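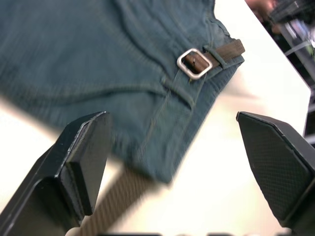 Week 4: Erasure and the Claims Made for It

Reading: Lizeth Cárdenas, Geredano, first 20 pages. Also Fredy Cuervo's afterword, which you should read second and argue with.

Erasure poems are made by removing words from a page someone else wrote. The usual claim is that the poem was "already there" and the poet only found it. Be careful with this. Take any page of a tax manual, allow yourself to keep one word in 20, and you can make it say nearly anything. What was there was a supply of common words.
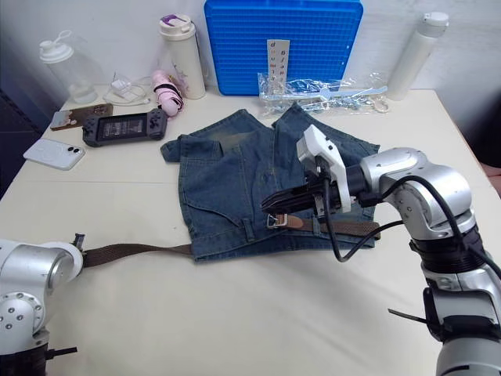
Cuervo goes further and says that Geredano "frees" its source, a shipping company's handbook. Frees it from what? He never says. Cárdenas is more modest in her own note and admits she rejected most of her attempts. I find the note more useful than the afterword, and a good deal shorter.

Three things to look at in Geredano:

1. Placement. Do the surviving words stay where they stood on the source page, or have they been moved up into tidy lines? Pranen, the publisher, reset parts of the book for the second printing, so check which one you have.

2. The cover-up. Black ink, white paint and cut paper are different acts. Critics tend to treat them as one.

3. Small words. Count how often an "and" or "of" is doing the real work.

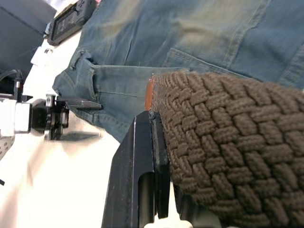
Waistband seam, belt loop and braided belt.

A word on politics. Alcides Escobar argues that every erasure comments on censorship. Some do. But a poet blacking out a seed catalog at the kitchen table is not a censor, and the likeness of the marks proves little - a crossed-out grocery list looks much the same.

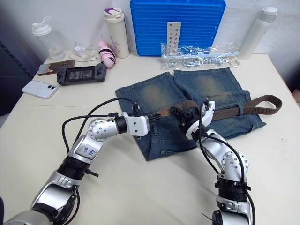 Try his argument on the last 2 poems in the reading and see whether it survives. I doubt it, but I have been wrong about Escobar before.

For next week: make one erasure from a page of at least 100 words. Bring the untouched page too. If your poem reads better without it, be ready to say why it needs to be an erasure at all.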